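Bench notes: suture practice at a fixed station
Updated 11/5/19

These notes cover setup, thread handling and cleanup for interrupted stitches on tissue. They assume a bench with its own light and a drain or tray under the work. For needle selection see the supplier's chart.

Light
Set the lamp so the brightest part of the beam falls on the middle of the incision. A 2000 lumen lamp is enough for a single station. Moist tissue throws small white glints, and these hide fine thread. Tilt the lamp a few degrees until the glints move off the line of the cut.

Holding the tissue
Pin or clamp well clear of the cut. Tension should be just enough to keep the surface smooth. Overstretched tissue pulls the edges apart and makes every stitch look loose. Rinse the clamp faces before they dry. The Somix tray has a raised lip that catches fluid, and it fits most bench drains. The Brunet tray is shallower and needs an absorbent pad under it. 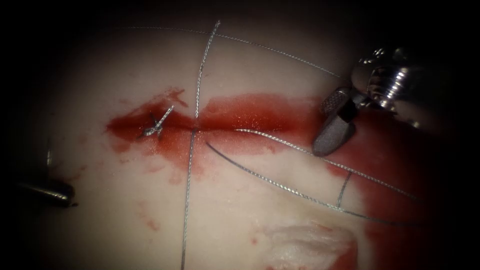

Spacing is easier to judge from a finished knot than from the end of the cut. Tie the first stitch near one end and trim it before placing the next. With one knot seated near the left end and its tail cut short, as it is at this station, the second strand can be laid across the cut to the right and compared with the first before anything is tightened. Keep the free end in view on the upper side. If the long part of the strand arches over the work toward the instrument, leave it slack until the crossing point sits where you want it.

Braided thread
Braid holds a knot well but drags more than monofilament. Pull slowly and in line with the stitch. Dark fluid on the lower part of a strand makes it hard to tell from the cut itself, so blot along the edge with a folded swab. Do not wipe across the knot.
Nurkel braid is sold on 300 mm cards and in longer lengths on reels. Cards are better for short sessions. Reels need a cover, as lint will work into the twist.

Tails
Leave 2 mm on practice knots. Longer tails get caught in the next stitch, and shorter ones can slip back through the knot when it is tested. Cut with the tips of the scissors, blades closed on the tail only.

Layout
Keep large housings and printed panels back from the edge of the bench. Labels should face outward so that settings can be read from a standing position.
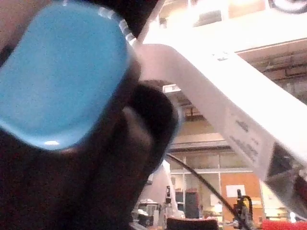
Anything taller than the lamp head goes behind the lamp. Hard covers with ribbed rims collect residue in the grooves; go over these with a soft brush and let them air dry. Smooth covers need only a damp cloth.

Cleanup
Needles go in the sharps container first, before any cloth is picked up. Soak instruments for 5 minutes with the jaws open, brush the hinge, rinse and dry. Semimport enzyme tablets dissolve faster in warm water than in cold. Bag used tissue separately from swabs. Return reels to the drawer with the loose end taped down.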